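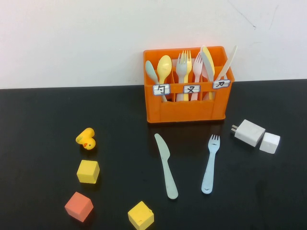 3.2 Sorting materials

Each sorting station used the same open-topped cutlery caddy with three upright compartments. Paper labels with a blue border were written by hand in Chinese and stuck to the front band, one for each compartment: 勺 (spoon) on the left, 叉 (fork) in the middle and 刀 (knife) on the right. The labels were the only written cue. The cutlery was bought from Rakamix and came in pale colors that did not match the categories, so a yellow piece could be a spoon, a fork or a knife.

Small items that did not belong in the caddy were left on the table in front of it (Figure 4). They included a rubber duck and foam cubes, and their positions followed no fixed layout. Participants were told to put away the cutlery and to leave everything else where it was.

Figure 4. Labeled caddy holding spoons, forks and knives, with a rubber duck and foam cubes on the table.

A piece was scored as correct if it ended up in the compartment with the matching label. The angle at which it stood was not scored, and neither was the direction of the tines. A piece resting across two compartments was assigned to the one that held its lower end. In the Figueroa sessions we scored 712 placements under these rules. The Vestine sessions, held in March, used the same rules but a different set of small items, and they are reported separately in Section 5.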